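塑料收纳箱怎么用才耐久：我家几年来的做法

我住在阿鲁尔港（Arulport）老城区，房子不大，潮气很重。中文是我后来学的语言，所以有些词可能用得不太准，请读者多包涵。这一页写的是塑料收纳箱的清洗、去味、贴标签、堆放和保养。我以前写过玻璃罐和布袋，后来收到不少来信问塑料箱，现在把笔记整理出来。

一、买回来先洗

新箱子常常有一种模具油的气味。我的办法是用温水加一点洗洁精，里外擦一遍，再用清水冲两次。水温不要太高，手放进去觉得舒服就可以。开水会让薄的箱壁变形，盖子变形以后就扣不紧了。

洗完以后箱子和盖子分开晾，口朝下，底下垫两根筷子，让空气进去。冬天我家要晾一整夜。如果急用，可以拿干毛巾擦，角落里的水用旧棉布的一角慢慢吸出来。

盖子比箱身更难洗。盖子的背面有很多筋条和小槽，灰尘和头发都藏在里面。我用一把旧牙刷，顺着槽的方向刷，刷完把盖子竖起来，在水槽里轻轻敲两下。 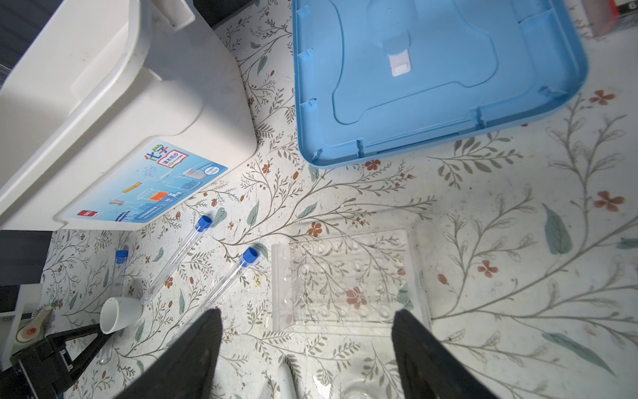

牙刷要选硬一点的毛，软毛进不到槽底。刷毛散开的牙刷也不要马上扔，可以留着刷窗户的轨道。

二、去味道

放过洋葱、调料或者樟脑的箱子，味道会留很久。我试过下面几种办法，按效果从好到差写：

1. 小苏打水。一升温水放两大勺，倒进箱子，水不够满也没关系，隔一个小时把箱子换一个方向放。四个小时以后倒掉，冲干净。
2. 晒太阳。只晒半天，不要连续晒几天。晒久了塑料会发黄、变脆，特别是便宜的箱子。
3. 旧报纸。揉成团放满，盖上盖子，过两天换一次。对轻的味道有用，对洋葱没有用。
4. 咖啡渣。必须是完全干的。我有一次没有干透就放进去，结果长了霉，整个箱子重新洗。

柠檬皮我不推荐。它只是把一个味道盖在另一个味道上面，第三天打开，两种味道都在。

三、标签贴在哪里

很多人把标签贴在盖子上。箱子一叠起来，盖子就看不见了，而且盖子很容易和别的箱子换错。标签应该贴在箱身上，贴在您站着的时候眼睛能看到的那一面。

我用的是马塔里（Matari）的纸胶带，加一支油性笔。字写大一点，只写类别，不写细目。比如写“灯泡、电池”就够了。细目写在一张纸上，放在箱子里面最上层，内容变了只换这张纸。

如果箱子上本来就有印好的标签，和您放的东西不一样，您可以直接贴一条纸胶带盖住它。想把它撕掉的话，用吹风机低档吹一分钟，从一个角慢慢揭。剩下的胶用食用油涂上，等十分钟，再用洗洁精擦掉。请不要用指甲刀刮，划痕里面以后会积灰。

四、怎么堆放

堆箱子的规则我家里只有几条，可是每条都是吃过亏以后才定下来的。

重的在下面，这个大家都知道。同样重要的是每一层都要放满，或者至少四个角要有东西支撑。半空的箱子压在下面，盖子中间会慢慢凹下去，过一个夏天就弹不回来了。

最高叠三层。我以前叠过五层，为了拿最下面的毛毯，要搬四次，后来我就不拿了，毛毯在里面放了两年。

箱子离墙要留出一个手掌的宽度。我们这里墙面会出水珠，箱子贴着墙，背面就发黑。地上最好垫木条，或者用旧书架的隔板。

不同尺寸的箱子不要混着叠。我量过家里的架子，每一层的净深是67厘米，所以我只买两种长度，小的两个并排，大的一个单独放。买之前请先量架子，量的时候把柱子的厚度也算进去。

五、桌面和架子也要照顾

箱子拖来拖去，最先坏的往往是桌布。我家的工作台上铺的是可以擦的印花桌布，箱底有一颗沙子就能划出一道线。现在我在搬箱子之前，先用湿布擦一下箱底。要移动的时候，两只手抬起来，不要推。

桌布上的折痕可以这样处理：把桌布翻过来，盖一条薄毛巾，熨斗用最低温度，快速走过去。铺的时候从中间往四边抹平，边上用夹子固定一天。

金属的架子和导轨，每年三月我用干布擦一次，螺丝拧紧一次。生锈的地方用铝箔团蘸一点水磨，磨完马上擦干。 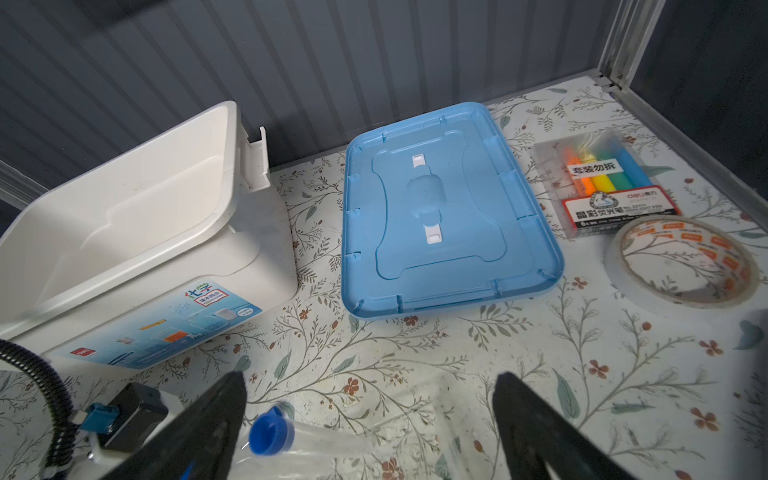 六、扣手和盖子的小修理

箱子两端的扣手最容易断，原因大多是冷天用力太急。塑料在冷的时候很脆。如果箱子放在阳台或者车库，冬天先拿进屋里半个小时，再开扣手。

扣手太紧，可以在转动的地方涂一点点蜡烛的蜡，用手指抹匀。不要用机油，机油会沾灰，还会弄脏衣服。

扣手已经断了的箱子我一般不扔。可以用一条宽的松紧带把盖子绑住，松紧带在缝纫用品店按米卖。我在查蒙（Chamoun）杂货店买过11米，给所有坏的箱子都配了一条，剩下的做了窗帘绑带。

箱底有细的裂缝，不再装水就没有关系。从里面贴一块宽胶带，四角剪圆，圆角不容易翘起来。如果裂缝已经长到侧面，这个箱子只适合放轻的东西，比如毛线或者包装用的气泡纸。

七、哪些东西不要放进去

没有完全干的衣服。皮鞋，除非里面放了纸团，而且盖子不扣死。老照片也不合适，我家的照片现在放在纸盒里，纸盒再放进柜子。

干粮食可以放，但是要先装进密封袋。我用的是375克的小袋面粉，用完一袋再开一袋，这样即使有虫子，也只坏一袋。大米我会先在冷冻室放三天，然后才进箱子。

药品和清洁剂要分开，两个箱子也不要叠在一起。清洁剂的箱子放在最低的一层，底下铺一张旧毛巾，瓶子漏了马上能看见。

八、防潮

干燥剂有用，可是很多人放进去就忘了。我在日历上写下更换的月份。也可以自己做：旧袜子里装100克生米，用小锅干炒过，放凉，扎紧。这种米袋一个月左右要再炒一次，不能再吃。

梅雨的时候我家箱子里的潮气特别重，干燥剂要放两份，一份在底下，一份在上面。打开箱子最好选中午，早上的空气太湿。

杜尔托（Dulto）的湿度卡片我也用过，放在冬天的被子上面，颜色变了就换干燥剂。没有卡片的话，放一小块饼干也能知道，饼干软了就说明该换了。饼干当然要包在纱布里，而且不要放在有老鼠的房子里。
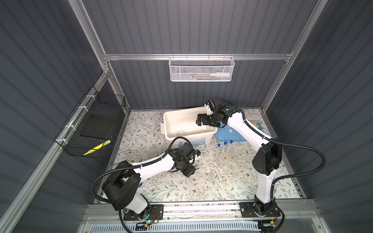 卢齐娜·西科拉（Lucyna Sikora）来信说，她按照小苏打水的办法洗了放过咸鱼的箱子，泡四个小时不够，她泡了一夜，第二天又晒了半天，味道才没有了。她还提醒大家，盖子也要一起泡，盖子上的味道比箱身还重。她没有足够大的盆，就把盖子放在浴缸里，上面压两个装满水的瓶子。

谢谢她。盖子要泡这一点我写的时候漏掉了。

乌苏拉·萨多夫斯基（Urszula Sadowski）问，纸胶带在厨房里总是掉，怎么办。厨房里有油气，贴之前请用一点酒精擦箱子的表面，等它干，再贴，贴好以后用勺子的背面压一遍。胶带的两端各折进去一点，下次撕的时候也方便。靠近炉子的箱子我用细绳挂一个小纸牌，比胶带耐用，脏了就换一张。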